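Hodby residents lose patience with the communal sink

The shared kitchen at Hodby has a new rule, and it concerns the spoon. From this month, anything left in the double sink overnight goes into a box under the stairs, where its owner may visit it.

The rule was drawn up by Siiri Partanen, who has lived in the building for 4 years and reckons she has washed almost 2000 cups in that time, very few of them hers. "I own one cup," she said. "It is in my room, and it is staying there."

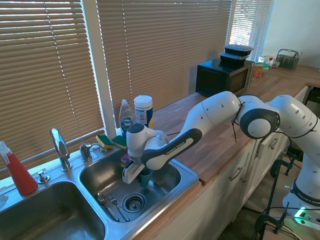
A cup, a spoon and a fork in the right-hand basin at Hodby, with the sponges and washing-up liquid behind.

A rota was tried in March and lasted 3 weeks – one of them a holiday. The sponges, residents agree, have always been within easy reach.

Reaction has been mixed. One tenant asked whether "soaking" would still count as washing up. It will not. Another wanted to know about frying pans, which are apparently under review.

The box already holds a ladle and a cheese grater, both unclaimed.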